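# Getting your security deposit back without hiring anyone

Most advice on deposits says to "communicate openly with your landlord." I've read a lot of that advice and I doubt it has ever produced a check. What follows is the dull version, written for renters who have moved out and are still waiting. Rules differ by state, so look yours up before you mail anything.

## 1. Read the lease, then doubt it

Find the deposit clause. Mine, from an outfit called Kurkberg, said a cleaning fee of $125 was "automatic and non-refundable." Maybe. In many states a landlord can't keep deposit money for ordinary wear, whatever the form says. A printed sentence is only a claim until you've checked it against the statute.

## 2. Find the deadline

Your state probably gives the landlord a set number of days to return the money or send an itemized list. Write down two things:

- the day you handed over the keys
- the day the landlord got your forwarding address in writing

The clock may not start until the second one. A phone call about your new address is worth very little.

## 3. Pick the list apart

Kurkberg held $3,024 of mine and sent back a list with $551 for "paint and misc." I asked for the receipts. They sent a one-line invoice from Stindel, a contractor at the same street address as Kurkberg. Draw your own conclusions – I drew mine.

Ask how old the paint was. Ask what "misc." means. If a charge has no date, no room and no receipt, put that in your letter.

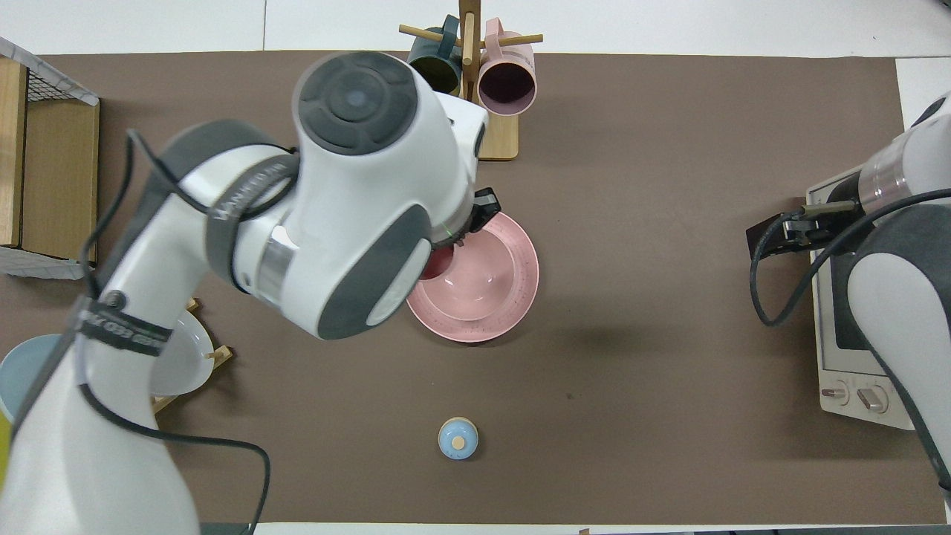

**Can the landlord charge me for carpet that was already old when I moved in?**

Usually only for what was left of its useful life, and sometimes for nothing. If you burned a hole in a carpet that was near the end anyway, full replacement cost is a hard number to defend. Make them show the age.

## 4. Send a demand letter

One page. State the amount, the statute, and a date by which you expect payment. Leave out how you feel about the super. Send it by a method that gives you proof of delivery and keep a copy.

Chanida Yimyam, who rented upstairs from me, wrote four angry pages and got no reply. Her second try was nine lines long and brought a check for $400. I wouldn't call that proof of anything, but short letters are easier to read aloud in court.

## 5. File in small claims

Check the dollar limit and the filing fee first. Use the landlord's legal name, the one on the lease or in the state business records. Some states allow a penalty on top of the deposit for bad faith. Ask for it if yours does, and don't spend it yet – judges are stingier with it than websites suggest.

Bring three copies of everything.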